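The Dullitska loop, and what I'd do differently

I finally got round to riding the Dullitska loop in July, after Ramesh Tripathi had been going on at me about it since the spring. It's mostly forest road and old quarry track, with one stretch of proper singletrack in the middle that makes the whole thing worth the petrol. You start from the Planulside car park (four pounds for the day, coins only, and the machine doesn't give change) and there are 436 metres of climbing altogether, nearly all of it in the first half. I was very glad of the granny gear!

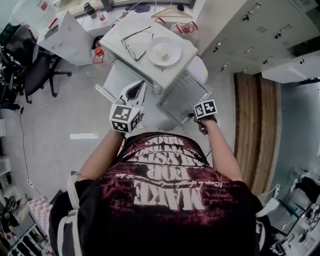 The first climb is a long gravel drag up to the quarry gate, and I'd say take it steadily, even if your legs feel great. I went off like a rocket and paid for it. Wear something light as well, a plain old T-shirt will do – a black one with big white and dark red lettering is as good as any posh jersey up there, though black does soak up the sun on the open bits. Past the gate the surface gets looser, and there's a rutted corner where the forestry lorries turn. Keep left. The right-hand line looks smoother and then drops you into a ditch, ask me how I know.

After the quarry you get a short breather along the contour, then a fingerpost marked Rodrigues Bank. That's your turn for the singletrack. It's narrow, rooty and a bit overgrown at the top, but it opens out nicely lower down, and there's nothing on it you couldn't walk round if you didn't fancy it. Eifion Sayce rode it on his hardtail and was grinning all the way to the bottom. I walked two bits and I'm not ashamed of it.

At the bottom you cross the stream by the footbridge (get off and push, it's slimy) and pick up bridleway 314, which takes you back round the foot of the hill. There are 4 gates along here and the third one has dropped on its hinges, so you need to lift it. Please shut them all, there were sheep with lambs on both sides when we went through. The last couple of miles are lane, pretty quiet apart from the odd tractor, and you roll back into Planulside on a gentle downhill with the brakes off.

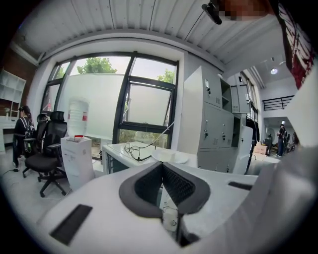 Bits and bobs

No café at the car park, sadly, so bring sandwiches. There's a tap by the toilet block but I didn't fancy it and carried two bottles, which was just enough.

Phone signal goes at the quarry and doesn't come back until the lane, so download the map before you leave home.

Ramesh wants to try the loop the other way round next, with the singletrack as a climb. I think he's mad, but if you'd like to join him, let me know and I'll pass your number on.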